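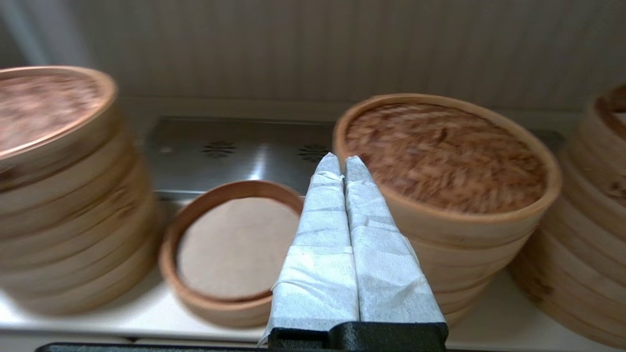
*Fig. 1. Bamboo steamers on the counter, one open basket lined with parchment.*

## Unit 3: Steaming setup

Read this before the June practical. Bring an apron and a side towel.

**Parts of the steamer**

- Rim - the bamboo ring that carries the weight of the tiers above it
- Floor - holds the food and lets steam through
- Lid - woven, with a thick bamboo rim (left stack in Fig. 1)

**Lining**

Cut the parchment in a circle to fit the floor. For buns, punch holes in it first. Cabbage leaves also work for dumplings but give some flavor to the dough.

**Loading**

1. Leave space between pieces. Buns swell.
2. Fill each tier on the counter, then stack.
3. Put the slowest item in the bottom tier.
4. Lid goes on the top tier only.

Work with no more than 2 tiers the first time. Check the water level before you light the burner, and again when you swap tiers.

**After class**

Brush the baskets under hot water, no soap. Dry them on their sides with the lids off - stacked damp, they mold.

Reading: Arruda, chapter 3, on wheat doughs. Questions to Anika Oyelaran before the practical.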